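The Nivel Prayer Journal: A Year at My Kitchen Table

23 October 2021
By Chrysanthi Tzavaras

Print this page | E-mail to a friend

I have started more prayer journals than I care to admit, and most of them gave out before Lent. So when my friend Josué Fagundes pressed a Nivel into my hands last January, I thanked him kindly and expected very little. Well, I'm still writing in it (and I've already bought the next one!).

Each day gets a single page, with a short Psalm reading at the top and plenty of open lines underneath. I love those lines. Some mornings I fill every one of them, and some mornings I write "Lord, help" and go put the coffee on, and the page seems to have room for either. 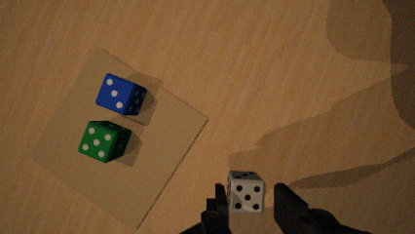

What I'd Change

The ribbon frayed early, and mine is now held together with a dab of clear nail polish. The intercession list at the back runs only 2 pages, which is far too tight if your church family is anything like mine. I tucked in index cards, and they fall out every time I stand up for a hymn.

Would I Buy It Again?

I would, and gladly. The paper takes a fountain pen nicely, the cover wipes clean, and it lies flat beside an open Bible, so my hands are free. I give it 4 stars out of 5, and I'm holding on to that last star until they fix the ribbon.

Recent Reviews
Hallum Large-Print Hymnal
The Doucet Folding Kneeler
Evening Prayers for Families, by Reginald Lindgren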